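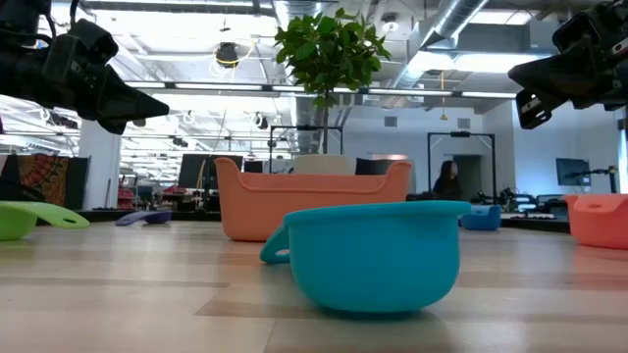
Turquoise bowl up front, orange tubs behind it, both grippers up and clear of the floor.

I get asked a lot how we set up a floor tidying session, and my answer used to be "come over and I'll show you." Then Junhao Shi asked me for the third time while I was eating lunch, so okay, I'm writing it down! These are our house rules for two-gripper work with kitchen stuff and tubs. Yours may differ, and that's fine.

Before you power anything up

Walk the floor. I mean really walk it, all the way to the back, and pick up anything that isn't on your object list. Then put the list items out one at a time and say each name out loud (Esi Quansah got me doing this and I felt silly for a week). Bowl, dustpan, scoop, bin, tub. If two people call the same thing by different names, settle it now, or your notes will be a mess later.

Find out who's in the room, too. People sitting at the back count. Tell them you're starting, and agree on one word for stop. Ours is "stop." We tried something cuter and it went badly.

While the arms are live

One person drives and one person holds the stop button, and the button person doesn't check their phone. Hands stay out of the space between the grippers, even if a cup rolls somewhere annoying. If you have to reach in, hit stop, wait for the button person to say "clear," and then go.

Keep your speed down near a tub wall. My rule is to come in with the fingers open, pause beside the rim, and only then move over it.
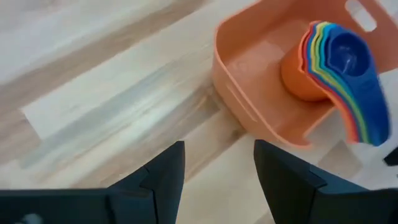

Nested measuring scoops deserve their own warning. They're light, they slide on each other, and the handles love to hang over the side of the bin. Check for overhang before you nudge the bin or lift anything next to it. I lost 2 good runs in December by skipping that.

After each run

Grippers up, stop pressed, then reset the floor. We cap a session at 8 runs and swap roles halfway through. Write down anything odd right away, even if it's just "cup was tilted at the start." Send your notes to Bohdana Shevchuk, who keeps the log for the Wasen room.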